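Jan 14, 2020
by Begoñe Llorente

Up late again, writing this on the stairs before it goes out of my head. Rules meeting ran over. Five of us round one laptop and Iker wanting to argue every comma. The handling sheet for the grippers was meant to be one page, it is now nine and I am to blame for at least four of them.

Main fight — what counts as a clean start. Gunnlaugur says everything goes back to its mark before each run, no exceptions, that's how they did it at Rurnberg. Teodoro says if you do that the robot only ever learns a tidy table and then falls to bits in a real kitchen. Both right, annoyingly. We settled on: markers on the fingers wiped and checked every time, table things allowed to wander but written down. Gunnlaugur not happy. Ate all the biscuits. 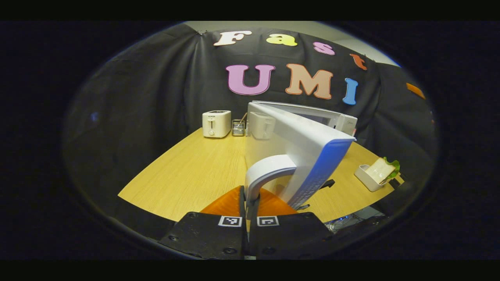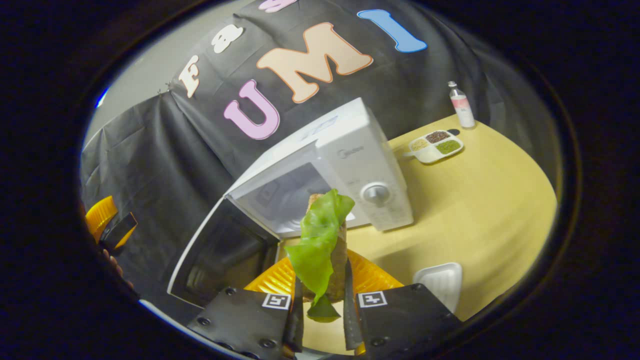

Food rule next, my one. Want it in plain words that anything edible which has touched a gripper is not lunch, ever, and goes in the marked bin at the end of the day. Maximiliano thought it was too obvious to write. Well, lettuce hanging over a slice of bread between two black fingers looks a lot like a sandwich when you've skipped breakfast, and he of all people should know. It's going in. Also want a line on the soft pads, what we clean them with, how often. Iker says soap. Soap is not a rule, Iker. Which soap, who does it, where do they sign.

Then microwave doors. Standard from Figueroa just says "appliances in a safe state", means nothing. Open or shut? Plugged in or not? I put: write the door position at the start of the run, power off at the wall unless the task needs it. Teodoro wants a bit about not lifting things by there handles until someone has checked the handle. Fine. Added.

Old log has 118 runs with no starting notes at all. Out of 929. Not as bad as I feared but someone has to go thruogh them and I think I know who.

Draft to Kirkimville by April, they'll want it shorter. Must ask Gunnlaugur for the Rurnberg wording on cables, mine reads like a ransom note. Must buy biscuits. Bed.

Contact | © 2020 Begoñe Llorente | Back to top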